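Bench notes > Packaging > Staling trials > November

Lodell liner, second go

Started 7:40. Nikola had the oven on before I got in, so the buns were already cooling on the racks and I can't say to the minute when they came out. Wrote down 7:15 on his word.

The question again, for whoever reads this after me: Lodell say their new liner paper keeps a sweet bun soft for a day longer than plain greaseproof. Their sheet has a very nice graph. The graph has no scale on the left side. I asked for one in October and got the same graph back in a different colour.

First go was no use to either side. We had lined and unlined cartons on different shelves, and the top shelf in that room is warmer, as anyone who has stored chocolate on it could tell you. The lined ones were all on the bottom. They did come out softer. Ruan was ready to write that up as a result and I wasn't, and we had words, and he's since come round.

So this time:
- same batch of dough, shaped by one person (Adoración)
- cartons mixed across both shelves, positions drawn out of a mug
- whoever does the press test doesn't know which is which
- humidity read at the start and each time the door is opened

Humidity at the start was 54 per cent on the wall gauge. The handheld one disagreed by a bit. I trust neither but the wall one at least stays put.
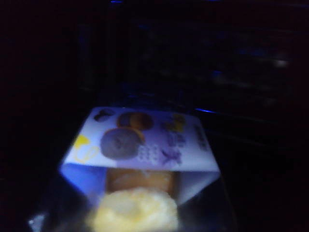 Printed carton, front edge folded open.

I should say something about the carton too, because I don't think the liner can be judged apart from it. An ordinary paper carton leaks air at every fold. If moisture is leaving through the corners then a clever sheet under the bun isn't going to change much, and if the liner does help, I'd like to know whether it helps in a carton that shuts properly. Sibusiso's view is that customers never shut them properly anyway, so test them as they get used. Fair point. We're doing it with the front tucked for now and can argue about the other way later.

Press test as before: small weight on the crown, wait ten seconds, measure how far it sinks. Dull work. I did the morning lot and my readings drifted downward as I went along, which worries me more than anything the buns did. Either they were firming up while I worked through them or I was letting go of the weight earlier each time. Repeated the first few at the end and they had dropped as well, so probably the buns. Probably.

11:20. Weighed a tray of lined against a tray of unlined, 177 g at the start for each bun near enough (Adoración is very even). Loss so far is tiny in both. If there's a gap I can't see it yet. Lodell would say it's too early and they may be right – their claim is about the second day.

Had a call with Hermenegildo at Cundari over lunch. They trialled the same liner in spring for a raisin loaf and he was polite about it. Pressed him a little and he said they went back to greaseproof "for cost reasons". That can mean the liner worked and was dear, or that it didn't work and they'd rather not fall out with a supplier. He is sending their numbers if he can find them. I've heard that before.

Cost does matter here. Smallest order is 4000 sheets, and that's before printing. For that money I want to see a difference I can feel with a thumb, and I don't want to be told it's there on average.
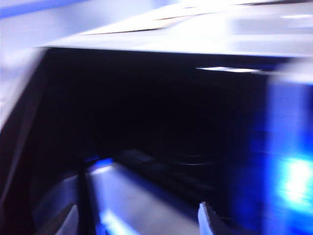
Adoración raised something at 2 o'clock that I'd missed. The glaze goes tacky under the liner side and stays dry under the greaseproof. She noticed it on three in a row and then stopped looking so she wouldn't spoil the blind test, good for her. If that holds up it might be that the liner is only keeping the wet against the bottom of the bun, and our press test from the top wouldn't pick it up at all. A soft base and a stale crown isn't what anyone is paying for.

To do:
- press test from underneath as well, Nikola to rig a flat plate
- cut one of each in half tomorrow morning and look at the crumb
- ask Fourie whether their plain sheet comes in the same weight, so that we aren't comparing thick paper with thin
- find out who moved the wall gauge in the first trial (Ruan says it was always there, my sketch says otherwise)

4:50. Last readings in. Lined softer by a hair, inside the spread of my own repeats. I've written "no difference yet" on the sheet. Ruan wanted "slight improvement". Left it as no difference, his initials next to mine, his in pencil.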